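Treltlow Manipulation Software Program
Interim Progress Report to the Letham Fund
Reporting period ending in April

1. Summary

The program continued on the schedule agreed with the Fund at the start of the grant. Work in this period centered on three software components: the grasp planner, the object segmentation module and the replay tool used by the annotation staff. The planner and the replay tool have met their milestones. The segmentation module has not, and a revised date is proposed in Section 4.

2. Data and tooling

The demonstration set now holds 1055 recorded episodes, against a target of 3000 for the full grant. Recording was slower than planned in the first weeks because time stamps from the wrist camera and the finger encoders drifted apart during long sessions. The synchronization service was rewritten and now checks both streams at the start of every episode. Episodes recorded before the change were passed through an offline correction script, and 80 that could not be corrected were removed from the set.

The replay tool, developed with Turcotte under the existing subcontract, allows a reviewer to step through an episode with the finger opening plotted beside the video. Reviewers may mark the moment of first contact and the moment of release. Turcotte delivered the second version in this period, including keyboard shortcuts and an export format that the training code reads directly.

3. Grasp planning

The planner proposes a set of candidate grasps for each target and ranks them by clearance from neighboring objects. In the previous version, all 200 candidates were scored before any was rejected. The current version discards those that would bring a finger into a container wall first – a simple change, but one that has made the planner fast enough to run between camera updates. The remaining weakness is with small round targets that lie close to a wall or partly behind the gripper, where the top candidate often changes from one update to the next.

4. Perception

Segmentation is reliable on plain surfaces and less so on household tables, where patterned cloth and printed paper are divided into false objects. The training mix has been shifted toward such settings, with fruit and other small items in trays and everyday articles left nearby.

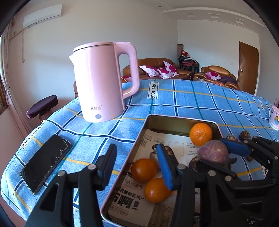 Byung-chul Ahn wrote in response to the draft of this section that the false objects should be reported separately for cloth and for printed paper, as the two errors probably have different causes and a single figure would hide any gain on one of them. The suggestion has been adopted, and both figures will appear in the next report. The revised milestone for the module is the end of the coming period.

5. Next period

Integration tests will move to the Wotwood site once the planner and the segmentation module share a common message format. Bok-nam Sun will coordinate the move. No change to the approved budget is requested.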